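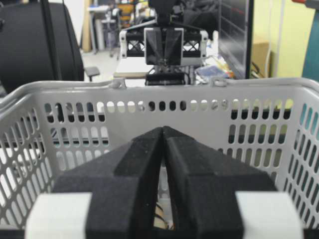
Saturday, 7:60 batch thread
Posted by Tarek Hamdan to the Mekmont home cooks list

Hi Raíssa, and hello to everybody else who has been following along,

Raíssa Marinho wrote:
> I tried the red lentil soup from the November list and it came out
> like paste. Tasty paste, but my spoon stood up in it. I used 100 grams
> of lentils per person like you said to do for the stew. Is that too
> much for soup? Also mine tasted flat until I drowned it in lemon.
> What am I missing?

Oh, I am so glad you wrote, and I'm sorry about the paste! I think the trouble is mostly mine, because I gave the stew amount and the soup amount in the same message and I can see now how easy it would be to mix them up. For soup I go down to 60 grams of dry red lentils a person. The 100 is for the thick stew that my mother served over rice (and she would have been delighted with a spoon that stood up, so please don't feel bad).

If you still have some of it in the fridge, just loosen it with hot water, a ladle at a time, and stir it well before you decide whether it needs more. It thickens overnight no matter what you do. I've had a pot go from lovely to something you could spread on toast, and then I did spread it on toast, with a fried egg, and it was a very nice breakfast.
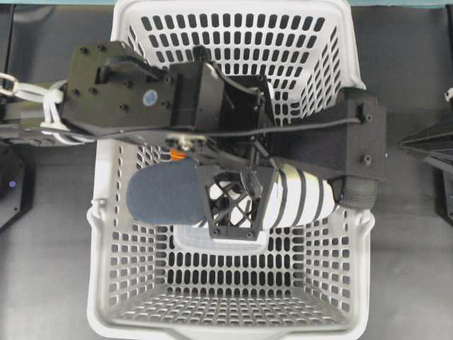
Now, the flat taste. How long did you cook the onions? Most recipes say until soft, and I used to stop there too, but I let them go until the edges are good and brown, and only then do I put in the cumin and the tomato paste. Give the paste a couple of minutes in the oil by itself so it darkens. Salt goes in twice for me, a little with the onions and the rest at the end when the lentils have fallen apart. I'd try that before reaching for more lemon, although I do love lemon and always put a wedge on the side.

I have been using the Soylu red lentils lately, the ones in the big bag, and they cook faster than the ones I used to buy, so start tasting early. The pot is my old dented one from Dolleck, with a lid that never did fit right, so I probably lose more steam than you do and need more water. Keep that in mind when you compare yours with mine!

Somebody asked me off the list about freezing it. Yes, it freezes very well, but leave the lemon out until you warm it up again, and leave some room at the top of the container.

Do write back and tell us how the next pot goes, and if you make the toast, I want to hear about that too.

Warmly,
Tarek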